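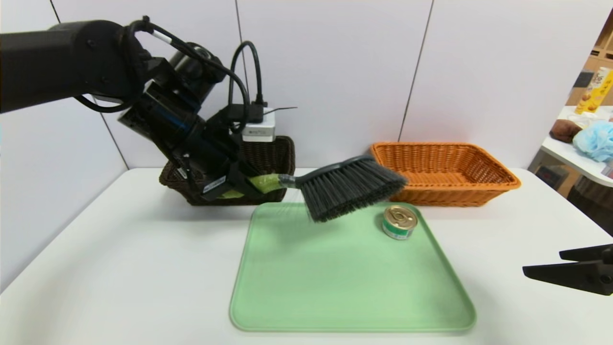 June, 6.40 am

Woke before the alarm and looked at my roots under the bathroom light. Nine weeks now. The band of natural colour is wider than I thought and it's greyer on the left side than the right. I part my hair on the left so that's the side everyone gets. I've been telling people I'm growing it out on purpose. That was half true in autumn and is mostly true today.

Washed it with the Urkia shampoo, the one for coloured hair, which I'm using up. It's fine. It smells of pear and leaves the ends soft, but the new growth goes flat by lunch with it. The grey hairs want something else. They sit up off the parting and don't take any notice of the mousse. I put a pea of the Rirkano cream on them while it was all still damp and combed it through, and that helped a bit. Blow-dried the front only. Ran out of time for the back.

12.30 pm

Went over to the salon at lunch. I wasn't booked for colour, only to talk about it. Lindiwe had me sit by the window and pulled the hair up in sections with the tail of a comb. She thinks I'm a natural level six with the grey coming in through the front and around the ears, and hardly any at the nape. The old colour is a warm four that has faded to a sort of brick at the ends.

She gave me two ways of doing it. One is to lift the old colour out in a single long appointment and tone everything down to match the roots. It takes most of a day and she said straight out that my ends wouldn't like it. The other is fine highlights and lowlights every couple of months, taking a bit of the brick away each time and cutting off what's left at the bottom. It's slower, and dearer if you add it up, though it never costs very much in one go. I said I'd go away and think. She didn't push.

While I was there I had the fringe trimmed. I'd been doing it myself with the kitchen scissors and she could tell. She cut up into it, small snips with the scissors pointing at the ceiling, and it sits much softer. I asked how often and she said every three weeks or leave it alone altogether.

Bought a wide-toothed comb at the desk, a grey one. Left the conditioner on the shelf. I've got three open already.

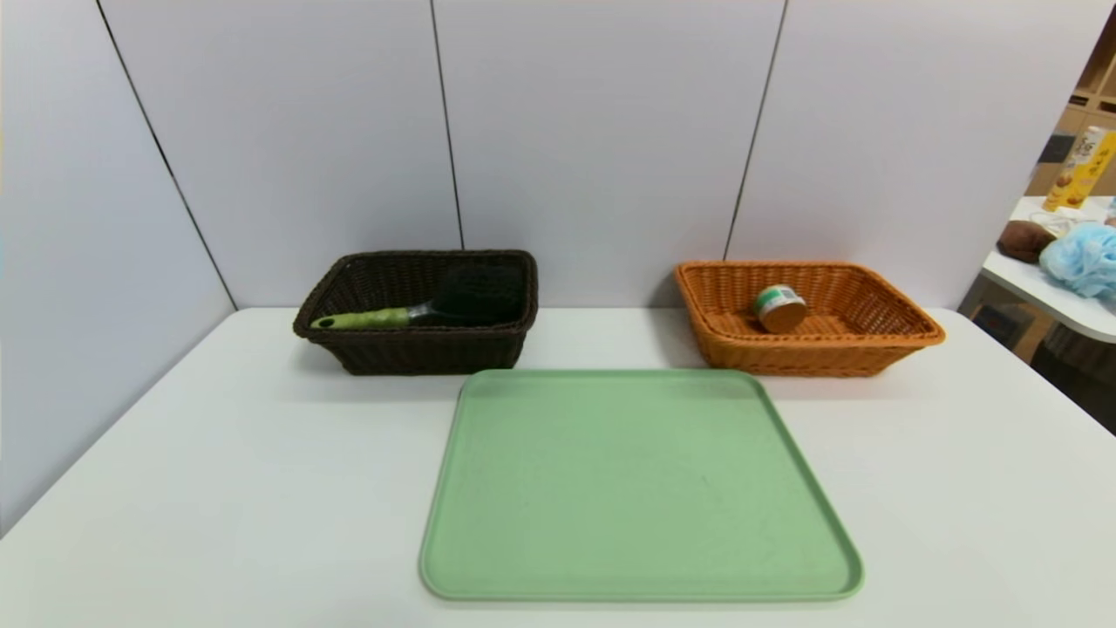 Perla thinks I should do the whole lot at once and be done with it, and she put it more strongly than that over the phone. She had hers lifted two winters ago and says the ends came good after six or seven treatments and a decent cut. I said her hair was twice as thick as mine to begin with. She said that had nothing to do with it, and that if I went the slow way I'd lose my nerve some time in spring and buy a box of dark brown from the supermarket. I couldn't argue very hard, having done precisely that last year.

Then she wanted to know what I was putting on it overnight. Nothing, I said. She uses a few drops of oil on the last bit of the length and ties it in a loose plait. No oil near the scalp. I've written it here so I can't say she never told me.

5.15 pm

Stopped at Ledesma on the way home for cotton rounds and looked at my points while I was at the register. I have 2599 and the free treatment mask starts at 3000. I was tempted to make up the difference on the spot with a lipstick and talked myself out of it. I did try one on the back of my hand, a brownish rose in the Mandeck range, satin finish. My reds have started looking wrong. I think they were chosen to go with the dark hair, and with this much grey at the front they look as if they got to my face before I did. The brownish one was better. I'll leave it on my hand and see what colour it turns by bedtime.

The same thing has happened with brows. The pencil I've had for years is too dark now. I used it very lightly this morning and still rubbed half of it off with a finger in the car. Must look for a taupe.

9.50 pm

Wrote the open dates on the bottles tonight. Should have done it ages ago. The Urkia conditioner must be from before Christmas, so I put December with a question mark. The dry shampoo has no date I can trust and smells dusty, so I put it in the bin. The leave-in spray had separated. I shook it up and it separated again while I was doing the others. Bin.

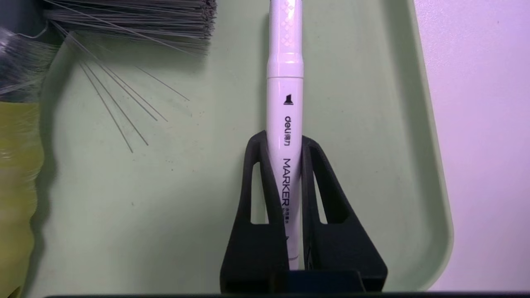 *White deli marker.*

The lipstick is still on my hand, fainter, and it's gone a touch pinker without going orange. Good sign. Will buy it when I've got a reason to be in there again.

Tried the oil. Four drops was too many and I've got a towel over the pillow. Two would have done it. The plait is very short and looks like a paintbrush, but the ends do feel less like straw.

I've more or less settled on the slow way. I don't want to sit in a chair for that long with bleach on, and I'd like to see the grey come in bit by bit and get used to it. Looked at the front again before getting into bed, with my hair pulled right back. There's a streak over the left temple that's almost white. I quite like it. Perla will have something to say.

To do:

- ring Lindiwe, ask for the first lot of lowlights, afternoon if possible
- fringe in three weeks — put the scissors somewhere else
- taupe brow pencil
- finish the Urkia before opening anything
- wash pillowcase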